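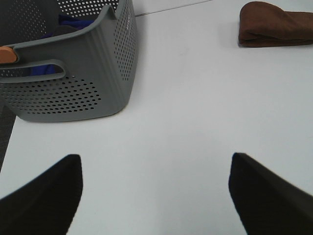 5 min read

Frequently asked questions for guests
Gruvorberg Guesthouse, Tistby

Please read this page before you write to us. Most of the letters we receive in summer are about the same matters, and I have collected the answers in one place. If your question is missing, write to the office and I will add it.

Hsiu-ying Kuo, office

Arriving

When can I come to my room?

Rooms are ready from three in the afternoon. If you come earlier, you are welcome to leave your bags in the hall and walk down to the lake. The hall is not locked during the day, so keep your passport and your money with you.

I arrive late in the evening. Is it a problem?

It is no problem until ten o'clock. After ten we put your key in the small box by the kitchen door, and you get the code by text message. Please send us your phone number with the country code. Every month we have a guest who forgets it, and then the code does not reach anyone.

How do I get from the bus to the house?

The bus stops at the church in Tistby. From there it is 700 meters on foot, uphill, on a gravel road. Suitcases with small wheels do not like this road. If you have heavy luggage, call us from the stop and one of us will come with the car, if the car is at home.

Where do I park?

Behind the house, on the grass side. Do not park in front of the red gate, even for a short time. The gate belongs to our neighbor and she drives out with the horse trailer very early.

Rooms and linen

Are sheets included?

Sheets and a pillowcase are included in all rooms in the main house. In the cabin they are not included. You can bring your own or rent a set from us for 100 kronor. Sleeping bags without a sheet are not allowed on our mattresses.

Are towels included?

One bath towel for each person is included, also in the cabin. For the sauna and the lake, please use your own towel or borrow one at the desk. The bath towels from the rooms should stay indoors.
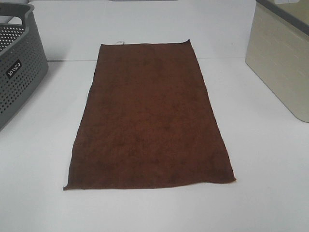 Brown microfiber towel, spread out flat.

How often do you change the towels?

On every third day, if you stay that long. If you want a new one sooner, leave the used one on the bathroom floor and we will understand. A towel on the hook means that you keep it.

Can I wash my clothes?

There is one washing machine in the cellar and guests may use it between nine and six. Detergent is on the shelf. The drying line is outside, on the south wall, and there are pegs in the tin. We do not have a tumble dryer. I am asked about this very often, and the answer has been the same for all the years I have worked in this house.

I forgot something in my room. What happens to it?

We keep it for 90 days. Write to us and describe the thing as well as you can. "A black charger" is difficult, we have a full drawer of those. We send by mail and you pay the postage.

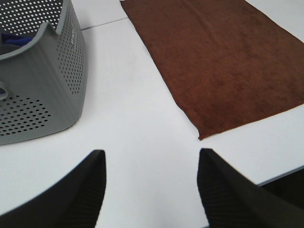 Food

Is breakfast included?

Yes, from half past seven until ten. There is bread, cheese, eggs, porridge, fruit and the blackcurrant jam that Leonie Pirihi cooks in August. When the jam is finished, it is finished until next year, and we serve lingonberry from the shop.

What kind of coffee do you serve?

Filter coffee. We buy the beans from Ndung'u, a small roaster, and they are also for sale at the desk in paper bags. Tea drinkers will find black, green and mint.

Can you cook for allergies?

For breakfast we can, if you tell us the day before. Our kitchen uses nuts and wheat flour every day, so I cannot promise that there are no traces. Guests with a strong allergy should bring what they are used to.

Where do we eat in the evening?

Gustoletti in the village makes pizza and is open until nine, in winter only until eight. You can also use the guest kitchen. Wash your dishes the same evening, please, and write your name on food in the refrigerator. Food without a name is removed when the refrigerator is cleaned.

Sauna and lake

How do I book the sauna?

On the paper list in the hall, one hour for each group. Kylie Lowther lights the stove before the first booking. Please do not put in more wood than the mark on the stove shows.

Do I have to wear a swimsuit?

In your own booked hour you decide it yourselves. In the open hour in the evening we ask for a swimsuit. You must always sit on a towel, and after the sauna it can be left on the bench outside.
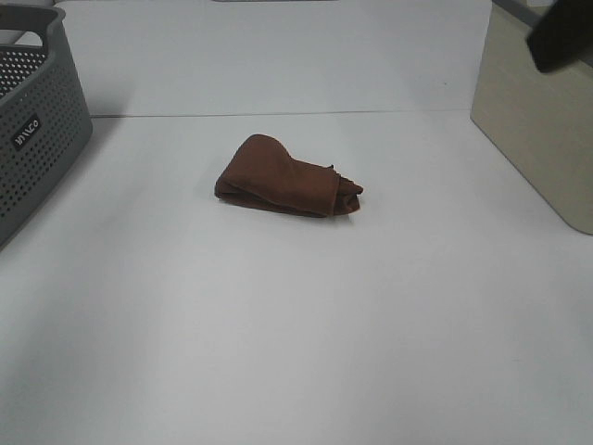 Brown towel, loosely gathered.

Is the lake safe for children?

By the jetty the water becomes deep after only a few steps. The small beach to the left is better for them. There is no lifeguard, and parents must stay with their children.

Payment and cancellation

Can I pay in cash?

We take cards and bank transfer. Cash is possible, but the office does not always have change.

What if I have to cancel?

Up to 5 days before arrival you get all your money back. After that we keep the price of the first night. If you are ill, call us and talk with Manaia Trevaskis, who looks after the bookings, and we try to move your stay to another date.

May I bring my dog?

In the cabin yes, in the main house no.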